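March 23, 2024
Print room notebook, back bench

Okay, so today was the proofing day for the tide pool painting (the one with the two kids and the bucket, which Nelu keeps calling "the crab one" even though there is no crab in it). I got in early, put the kettle on and let the printer warm up while I cut paper. We're down to the last of the Sturnodberg cotton, so I cut it small and tried not to think about what the next box costs.

First proof came out way too yellow in the sand. I'd forgotten I was still on the profile for the smooth cover stock, so that one's on me! Switched over, ran it again, and the sand was lovely but the little girl's hat had gone from coral to a sort of tired pink. Elspeth painted that hat with three thin glazes and she will notice. I notice too, now that I've stared at it all morning.

Things I tried, so I don't try them again:
Bumping the red by itself. No good, her cheeks go sunburned.
Rescanning the top left corner with the lights pulled back. Better! Less glare off the varnish, and you can see the brush ridges in the clouds.
Scanning at 700 instead of our usual setting. Huge file, slow as anything, and I couldn't tell the difference on paper. Jianguo says he can. We agreed to disagree.

Proof 4 is the keeper for now. I've pinned it by the window next to the original so we can look at both in daylight, and I wrote the settings in pencil on the back. Please don't take it down, it's not scrap.

Edition size: Lorna wants 301 because the last one was 300 and she likes the idea of one extra for the studio wall. Fine by me, but then the numbering has to say so on every sheet, and I'd like that settled before anybody picks up a pencil. Kavinda is doing the certificates again and needs the final title. It's still either "Low Tide, Brerum" or "Looking for Shells." I vote for the first one, it sounds like a real place you could go and get your feet wet.

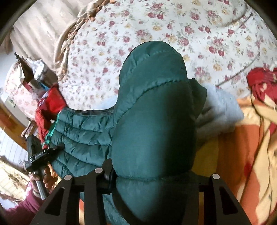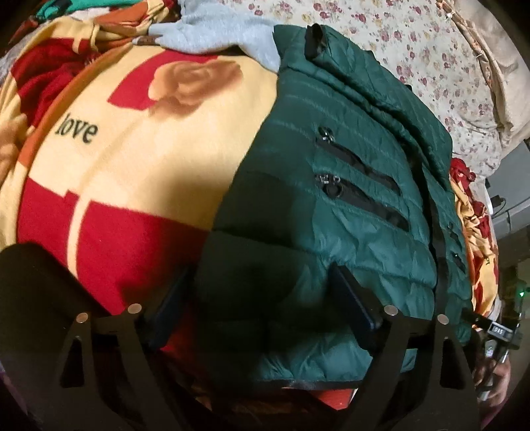
Mats: the Jistis sample pack came and the warm white is much nicer than I expected, it doesn't fight with the sky at all. The cool one made the whole print look like a dentist's office. Cheung can cut 40 of the warm white for us to start, with the wider bottom border, and the rest once we see how the June show goes. I said yes on the phone and then remembered I hadn't asked about the backing boards, so that's a call for tomorrow.

Also the flat file drawer is sticking again (second from the top). I rubbed candle wax on the runners and it's a bit happier, but pull it straight or it jams.

Still to do: ask Elspeth to look at proof 4, hat especially. Order cotton. Find the good ruler. Somebody borrowed my signing pencil, the soft one, and I'd love it back before we start on the edition.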